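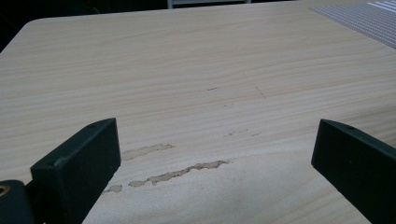

Pale wood with a rounded corner, the look half the rental listings in Clonard now seem to share.

The kitchen table is back. Or it never left, depending who you ask. For ten years we were told to eat at islands, at breakfast bars, off our knees in front of the telly. Now the second-hand shops can't keep a decent table in past lunchtime.

Thursday morning, Ledness market. Doors at eight, queue from seven. I went for chairs and came away with a lamp, which is typical. The tables had gone before I'd found the tea van. Small ones first, then the drop-leafs, then a huge thing with a burn mark that two couples very nearly fell out over.

Prices, then. A plain four-seater at Ledness goes for 345 now. New, from the Kukden showroom on the ring road, you're looking at 934 for the smallest in the range and 1,545 if you want it to extend. Delivery on top. Eight weeks' wait. The man on the desk told me eight weeks was good, in March it was twelve.

Why the rush? Working from home, partly. A laptop on a breakfast bar is fine for a morning and murder by teatime. Rents too. Flats are smaller, dining rooms have been turned into bedrooms, and one table has to do for homework, tax returns, dinner and the ironing.

And people are having people round again. Nothing fancy. Soup, bread, whatever's on offer. A pub supper for four in Clonard costs what a week's shop used to, so you can see the sense in it.

A few things learned the hard way. Measure the stairs, not just the room. Take the legs off before you get it in the van. Sit at it before you pay, with your knees under, because old tables can be low and the rail underneath will have your thighs. Wobble it. A wobble can be fixed but a warp mostly cant.

Looking after it: wipe spills quickly, use mats, go easy on the spray. The repair workshop at Wanyama Yard does 3 evening sessions a month and they'll show you how to sand out a ring without making a dip. Bring your own gloves. Book early, the last lot filled up in a afternoon.

I still haven't got one. There's a drop-leaf on hold for me at Ledness till the weekend, one hinge gone, bit of old paint on the feet. I've measured the stairs twice.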